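Vurumon folding result – is the gain real?

drullton_dan
2025-02-03
I've been working through the Vurumon write-up with a pot of tea beside me, and I do like it. They trained on 563 two-arm folds, then let the model plan 14 moves ahead before looking at the cloth again. Shorts are the garment I keep going back to, as the second fold is where our own runs at Millton always went astray.

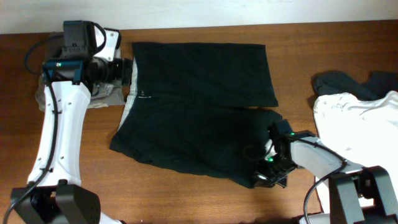

How many demonstrations did the shorts get?
Only 29 of the 563, according to Agnes Tennant's appendix.

innes_b
Lovely work, but I can't agree it's the planning, Dan. They changed the grip force in December as well, and I'd bet my biscuits that did most of it.

drullton_dan
Fair point, and kindly put! The table with the old grip still shows a gain, though – a small one, I grant you.

innes_b
Over 4 trials, bless them. I'd want a good many more before I changed anything on our rig.

millton_mo
I'm with Innes on the trials. Does anyone know if the grip settings were shared?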